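Reading the water meter

15th April

The water bill came to 783 this quarter, and our last one was a little over half that. Nothing had changed in the house. Same two people, same showers, no pool, and the garden has been left to itself all winter.

I called Zundton Water and got a polite man who told me to turn everything off and read the meter twice, 60 minutes apart. The meter is under a metal lid by the front gate. I wrote the first number on the back of an envelope, went in, and did not touch a tap for an hour. When I went back out the last two dials had moved.

So there was a leak. The next job was to find out which side of the house it was on. Our plumbing splits near the kitchen, with one line going to the bathroom and one to the laundry and the outside tap. I closed the laundry valve and waited again. The dials kept moving. I opened it, closed the bathroom one, and they stopped.

The toilet was the obvious suspect. I put food coloring in the tank and left it alone through lunch. The bowl stayed clear. The basin was fine too. That left the shower, and the pipes for the shower run behind the wall.

I have never liked the idea of breaking tile. The old ones came from Khurana, the shop on the hill that closed, and we have two spares in the garage, one of them chipped. 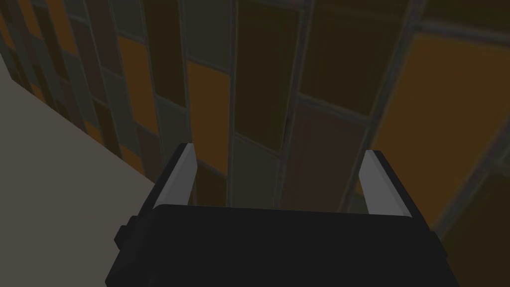

Keabetswe Du Plessis wrote to say that I should check the mixer before anyone picks up a chisel, as a worn cartridge can pass water into the hot line and run off through the overflow on the geyser. She had the same thing in August and the part took her ten minutes to change.

I went up and looked at the overflow pipe after reading that. It was dripping steadily onto the roof. The new cartridge is on order, and I'll read the meter again once it is in.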